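How to Keep a Record Book for an Airgun Collection

Posted May 6, 2026

Most people who collect old air rifles and air pistols start writing things down too late. By the time there are a dozen guns in the cabinet, it is hard to remember what was paid for each one, who sold it and which parts have been replaced. A record book fixes this. It takes an evening to set up and a few minutes each time you buy something.

You will need a hardback notebook or a spreadsheet, a soft cloth, a small torch, a tape measure and a camera or phone.

Before you start

Check that each gun is unloaded and uncocked before you handle it, including guns that have been in the cabinet for years. Work on one at a time and put it back before you take out the next. Keep pellets in another room while you work. If you are not sure how to check a particular model, leave it alone and ask a gunsmith.

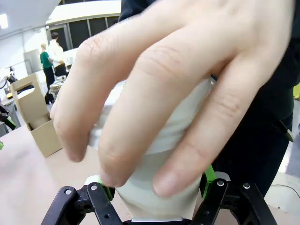
Step 1: Give each gun a number

Start at 1 and carry on upwards. Do not number by maker or by type, as you will run into trouble when you buy something that fits between two others. Write the number on a paper tag and tie it loosely to the trigger guard with cotton string. Sticky labels lift the finish on older stocks and leave a mark on blueing. When you sell a gun, retire its number and leave the page in the book.

Step 2: Write down the basic details

Each gun gets its own page. At the top put the maker, model, calibre, serial number and overall length. Look for the serial number on the underside of the cylinder, on the breech block and on the trigger block. Some guns have it in more than one place, and if the numbers differ you should note both. A torch held low and to one side will often bring up a worn stamp. Don't try to clean the stamp with wire wool.

Some guns have no serial number at all. Write "none found" so that you know you looked.

Step 3: Describe the condition

Use plain words and be strict with yourself. "Good" means very little when you read it again ten years later. Write where the rust is, how much of the original finish is left and whether the screws have been turned. I put finish down as a percentage. A rifle with 90 per cent of its blueing left is a very different thing from one that has been re-blued, even if they look alike across a room.

List anything that is not original. Springs and seals wear out and replacing them does not worry most buyers. A replaced stock or a refinished cylinder does.

Step 4: Record what you paid

Put the price, the date, the seller and any fees. Auction fees are easy to forget. I bought a boxed Climeck target pistol at the Kistden sale in Hundville last February and had the hammer price in my head for weeks, but the total on the invoice was £2,149 once the premium and postage went on. The total is the figure that belongs in the book.

Staple the receipt to the page, or scan it if you use a spreadsheet.

Step 5: Take photographs

Take both sides, the top, the markings and any damage. Lay the gun on a plain cloth near a window and turn the flash off. Include a tape measure in one of the pictures. Name each file with the gun's number from Step 1 so the pictures stay with the right page. 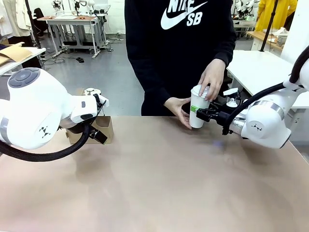

A brown cardboard cup carrier on a wide tan tabletop.

Step 6: Make a second copy

A notebook kept in the gun cabinet will go missing along with the guns. Photograph the pages and keep the copies somewhere else. I type mine into Antal, a simple cataloguing program, and print a fresh list each February. The program will take 1,000 entries, far more than I will ever need. Any spreadsheet will do the same job.

Read your home insurance policy while you are at it. Many policies set a limit on single items, and anything worth more than that has to be listed by name. The insurer will normally ask for the details you have just written down.

Step 7: Keep it up to date

Leave 10 blank lines at the bottom of each page for later notes. Repairs, new seals, oiling and changes in value all go there, with the date. Fill in the page on the day you buy a gun, before it goes in the cabinet.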